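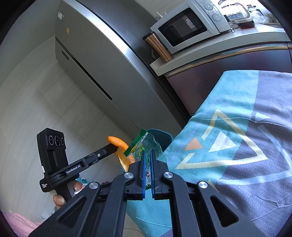
The tide gauge at Wastov stood at the end of the old fuel pier, in a steel hut with one window. Kieran Ackroyd reached it at low water on Saturday, June 20, 2020, with a leveling staff, a flashlight, and the previous inspector's notebook in a plastic sleeve. The inspection form allowed two hours.

The gauge was a float type. A float hung in a vertical pipe, the pipe was open to the sea through a small hole at the bottom, and the hole was sized to let the tide in and keep the waves out. A wire ran from the float over a pulley to a counterweight. The pulley turned a pen. The pen drew a line on a paper drum that went around once a day and was changed once a week.

He signed the log and wrote the time. The entry above his was in Nigel Mottram's handwriting, small and upright, and was dated January. It read: Drum changed. Clock wound. Zero good. Pen 20 mm high at slack, see note.

There was no note in the log. Ackroyd checked the notebook. The last used page had a sketch of the pipe in section, the hole marked with an arrow, and the number 2938 underlined twice. He recognized the number. It was the height of the brass benchmark on the pier, in millimeters above the station zero. Every inspector knew it, and there was no need to write it down.

He set up the level on the concrete and took a reading to the benchmark, then to the contact point on the gauge, then back. The two runs agreed within one millimeter. He did it again with the legs of the tripod moved, as the manual required, and got the same result. The pier had not sunk. The benchmark had not been disturbed. He entered both sets and initialed them.

Next he measured the water. This was done with a weighted tape through a second pipe, alongside the first, which had no float in it. He lowered the tape until the contact closed and the lamp on the reel came on. He read the tape, looked at the pen, and subtracted.

The pen was 20 millimeters high.

He waited ten minutes and repeated the reading. The tide had turned and was making slowly. The tape showed a rise of four millimeters. The pen showed a rise of four millimeters. It was still 20 high, and it was tracking.

A constant error has a small number of causes. The wire may have slipped on the pulley. The float may have changed weight. The pen arm may be bent. Ackroyd took them in that order. The wire had a dab of red paint where it crossed the pulley, and the paint was in line with the mark on the rim. He lifted the float out, which took some time, dried it, and hung it on the spring balance. It matched the weight stamped on its lid. He put a straightedge along the pen arm and found it true.

He put the float back. He went outside and ate a sandwich on the seaward side of the hut, out of the wind. The Fledemus ferry went past the breakwater with its deck lights on in full daylight. Its wash reached the pier, broke on the piles, and did not show in the pipe.

When he came back in he took down the box of used drums. Mottram had kept the paper from every week, rolled and tied, with the date on the outside. The office in town had copies of the hourly values but had never wanted the paper. Ackroyd untied the roll for the first week of January and held it flat with the notebook and the flashlight.

The line was ordinary until the Tuesday. Two highs, two lows, a little thickening on the flood where swell had got through. At 3:40 in the morning it stepped up by 20 millimeters. It didn't climb. The pen had made a short vertical mark and then carried on, parallel to where it should have been, for the rest of the week. He unrolled the next week and the one after. The line stayed high. In the margin of the third sheet Mottram had written: Checked wire, float, arm. Checked benchmark. Checked tape against the spare tape. All good.

Under that, in pencil: Fang the same?

Fang was the next station north, 80 kilometers up the coast, on rock. It had a different make of gauge and a different inspector. Ackroyd used the telephone in the harbor office, where the signal was better than his own. The man at Fang was at home and didn't mind being asked. He said his gauge read true against the tape and always had. Ackroyd asked him to look at the first week of January anyway.

The man called back in half an hour. He said there was a tick on the paper, Tuesday, early. Up and straight back down. He had put it down to someone closing the hut door.

"What time?" Ackroyd said.

"Three-forty."

"And it came back."

"It came back. Did yours not?"

Ackroyd thanked him and walked back along the pier. The water was now well up the piles. He lowered the tape once more, closed the contact, and read it. Then, as he had not done before and as the manual did not ask, he lowered the tape into the open sea on the other side of the handrail. It took several tries to get a steady reading between waves. He averaged the last six.

The sea agreed with the pen.

He stood for a while with the reel in his hand. The tape pipe was a sealed steel tube with its own hole at the bottom, set in the same concrete, filled by the same water. It was 20 millimeters low. He knocked on it with a knuckle and it sounded like a pipe.

The form had a box for the correction to be applied. Mottram had left his blank in January, and the office had filled it in for him, in red: minus 20. They had taken it off every hourly value since. Ackroyd wrote zero. Under Remarks there was room for two lines, and he wrote: Tape pipe reads low. Gauge correct. Recommend diver inspect both inlets.

He changed the drum, wound the clock, and tied the old sheet with string. Before he locked up he copied Mottram's sketch onto a clean page. It was only then that he saw the arrow did not point into the hole. It pointed out of it, and down.

He checked the door twice. The pen had started its new line and was a quarter of the way up the paper, still rising.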